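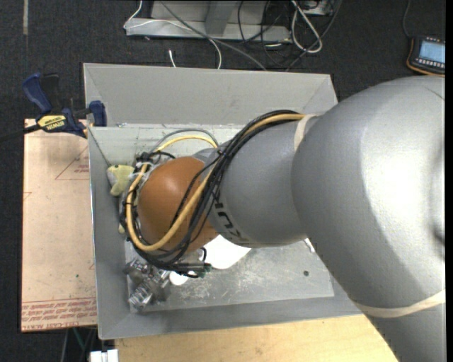
Wondirton Bins

Version notes and data card for the bin and container records kept at the Ortner site.

Summary

Wondirton Bins is a set of 3,367 records on the condition of grey metal bins used for holding and sorting parts. Each record covers one bin on one check. It lists the bin's size class, the state of the floor and walls, any holes or dents, and what was done about them. Most records come with one picture of the bin from a fixed camera.

The set was put together for people who buy, clean and repair metal bins and want to know how surfaces wear over time. It may also help anyone writing an inspection sheet of their own.

What is in the folder

records.csv — one line per check
bins.csv — one line per bin, with size class and date put into use
pictures/ — pictures, named by record number
terms.txt — the word list used for surface marks
changes.txt — corrections made after the first release

Fields in records.csv

record_id: A number. Numbers are not reused, so there are gaps.
bin_id: Matches bins.csv.
floor_marks: none, light, medium or heavy.
wall_marks: Same scale as the floor, given for the worst wall.
mark_type: One or more words from terms.txt, separated by semicolons.
holes: yes, no or unsure. Any round opening in the floor is entered as yes, whether or not it was made on purpose. Use the note field to find out which.
action: none, wiped, washed, sanded, repaired or retired.
note: Free text. May be empty.

Words used for marks

Scratch — a thin line, usually paler than the metal next to it. Scratches that cross each other are still entered once.
Scuff — a wider rubbed patch with soft edges. Common on walls.
Smudge — a dull or cloudy area. Some smudges wipe off and some do not, and the word does not say which.
Spot — a small mark of any color, smaller than a fingertip.
Dent — a change in shape that can be felt by hand. Do not enter a dent from a picture alone.

How the checks were done

Bins were checked in place, under the normal room lights. The person checking looked at the floor first, then at the walls, and filled in the sheet on a clipboard. The sheets were typed up every Thursday. Records from the Boser line were typed up twice and compared — 40 of them did not match and were checked again against the paper.

Sloping walls gave the most trouble. The upper part of a wall often looks darker than the strip below it, and early records sometimes call that difference a smudge. These were corrected in the February release where a picture was available. The rest were left alone.

Known problems

The Trorkari bins are overrepresented. They make up more than 1,000 of the records and are all the same size class.

400 records have no picture. The picture field is blank for these.

Shiny patches caused by the lights can hide light scratches, so floor_marks tends to run low on newer bins. The pictures rarely show all four walls to the top edge. Where the sheet and the picture disagree, the sheet was kept.

The action field gives what was done that day only. A bin marked "none" may have been washed later in the week under a different record.

Use

Free to use and share with the name of the set. If you drop or merge fields, please say so in your own notes. Corrections can be sent with the record number and the field name. They are added to changes.txt before they go into the main file.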